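Why Do Wooden Drawers Get Stuck?

Hi again! Last week I tugged at my sock drawer so hard that I sat down on the floor with a bump. So today I want to talk about wood, and why it sometimes won't budge. 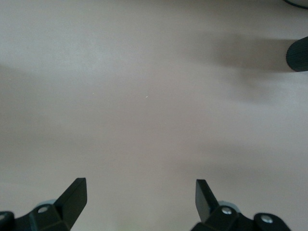
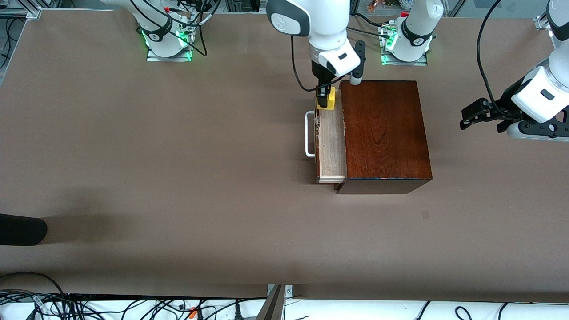 Shayne Pryor wrote to me that the drawers at home in Binosby only stick in summer, and asked if the heat was making them fat. Great question, Shayne, and you're pretty close! It's mostly the damp.

Wood comes from trees, and a tree is full of tiny tubes, a bit like a giant bundle of drinking straws. When the air is damp, the walls of those tubes soak up water and swell. The wood gets wider – only by a hair, but a drawer doesn't have much room to spare. In winter, with the heat on, the air indoors gets dry and the wood shrinks back.

The funny thing is that wood hardly grows longer at all. It swells sideways, across the grain (those are the lines you see running along a board).

Want to help a sticky drawer? Ask a grown-up to take it out, then rub a plain white candle along the bottom edges, 8 strokes on each side. Wax is slippery, so the wood slides more easily. My sock drawer got 3 extra, and now it shoots open if I sneeze!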